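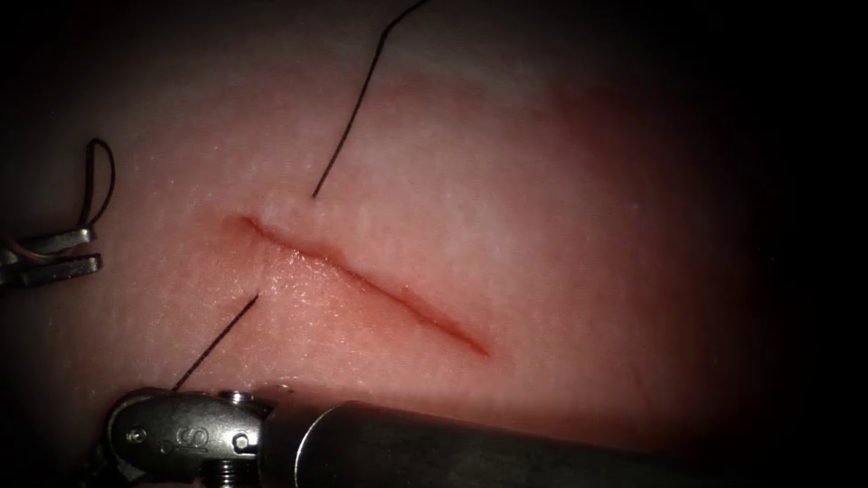 Suture cell upkeep meeting, 2022-08-08
Present: Parveen Ekanayake, Tatsuya Tsuji, Baltasar Robles, me (Arif Jayawardena, typing as fast as I can)

We started with the left arm, as usual! Tatsuya has swapped the grasper and re-tensioned the cables, and the jaws now close evenly at the low setting. I still think it feels a bit lazy on the way open, but he wants 100 cycles on it before he touches anything, so okay, I'll run those.

Right arm: the wrist is at 193 uses. Parveen wants it pulled and cleaned before the next block of stitching (I'd been hoping to squeeze in a few more, no luck). Baltasar asked if we could check the pins while it's off. Yes, and please log it this time – the May check never got written down, which was me, sorry.

Pads: 4 left from the Breltham order. Baltasar will reorder.

Homing drift came up again. Restarting the controller clears it, but none of us love that as a fix. Tatsuya is going to write to Eder.

To do
Arif: 100 cycles, left grasper
Parveen: pull and clean right wrist
Baltasar: pads, pin check
Tatsuya: Eder, about the drift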